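Session 4: marks on tables, and what people claim about them

Read this before the practical. It replaces the May handout, which took the makers' word for rather too much.

Most of the trade advice on marked tabletops rests on one idea: look at the mark, name the cause, pick the cure. I doubt the middle step. A grey mark on a pale surface may be something left on top of the finish, or a place where the finish has worn away, and by eye the two can look the same. Anyone who names the cause from across the room is guessing, and that includes your lecturer.

**What the sources say**

The Mavard care leaflet sorts marks into "stains" and "wear" and gives each its own product, sold by Mavard. The Sikdale manual is more cautious, but it still says that a narrow mark comes from a dragged object. Perhaps it does. A narrow mark could also come from a wiped drip or from somebody's over-keen rubbing last year. I have asked for the evidence behind that line and have been sent the leaflet again.
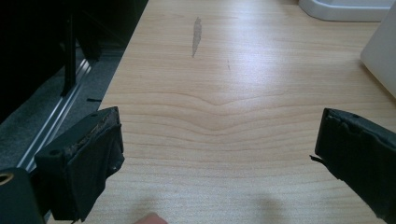 Take a long grey smudge on a light wooden top, tapering at one end. "Residue" is a fair first guess and "worn patch" is another. Write both down. A tiny dark speck nearby should get its own line in your notes, and you should resist joining the two into a story.

The grain gives trouble too. A pale veneer with wavy figure will often have a bend or a shallow V in it, and every year someone reports one as damage. Follow the lines out to either side. If they carry on and flatten, leave it alone. Soft glare can wash out part of a surface as well, so move your head before you declare that the finish has faded.

**Order of work**

1. Look from two sides, with the light ahead of you and then behind.
2. Dry cloth, light pressure.
3. Barely damp cloth, then dry straight away.
4. Stop and write down what changed, if anything did.

Please don't go straight to the abrasive pad. Veneer is thin, and a mark is easier to live with than a hole.

**On the Leblanc figures**

The Leblanc survey lists 1,316 marked tops and says nearly all were "correctly identified on sight". Correct according to whom? In the part I could check, 200 entries, the person who named the mark was also the person who confirmed it. Treat the survey as a list of opinions.

For next time: read the Jirow chapter on finishes and bring one claim from it that you don't believe, with your reasons in 100 words.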